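3.2 Harvesting rights and access at Fisgate

The sale of cutting rights differs from the sale of land in that the soil, the tracks and the duty to replant stay with the public owner. At Fisgate, the rights to 549 hectares of mixed spruce and birch were offered in two lots, the northern lot (Bollen) and the southern lot (Dirska). Both contracts leave walking access unchanged on paper. Neither defines how long a track may be closed while felling is under way, and most of the objections we recorded turn on that point.

We compared the wording of the contracts with the closure notices posted at the forest entrances and with the written replies of people living nearby. A postal survey was sent to 700 households; 200 replies were usable. Replies were coded twice, first by Kokkonen and then by Pesonen, and differences were settled by discussion. Households that gave no postcode were kept in the overall totals but left out of the comparison between lots.

Fig. 2 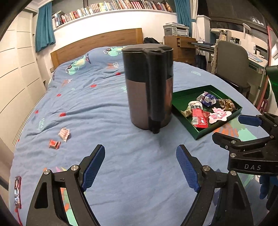

3.3 Closure of tracks

Closures in the Bollen lot followed the felling plan closely. Notices named the track, the first day of closure and a telephone number, but the date of reopening was often missing. In the Dirska lot the notices were fuller, yet they were posted only at the main entrance, so that walkers coming in from the Ljungberg side met the barrier without warning. Several replies mention turning back at this point.

The contracts treat a closed track as a matter of safety. The replies treat it as a matter of trust — the question raised most often was who would decide that the track could be opened again. Under the present wording that decision rests with the holder of the rights, and the public owner is told of it afterwards. We found no clause that lets the owner reopen a track on its own account while machinery remains on site.

Replanting raised fewer objections. Where it was mentioned, the concern was with the choice of species, in particular the return of spruce to wet ground along the lower stream. The duty to replant is set out in both contracts, although the Dirska text allows natural regrowth of birch to count towards it.
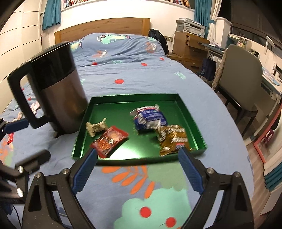 LAND USE AND PLANNING

The local plan classes the whole of Fisgate as working forest with public access. It gives no order of priority between the two uses. Planning officers therefore have little to refer to when a closure is disputed, and complaints are passed back to the forest owner. A short annex to the plan, setting a longest closure period for each class of track, would fill this gap without any change to the contracts already signed.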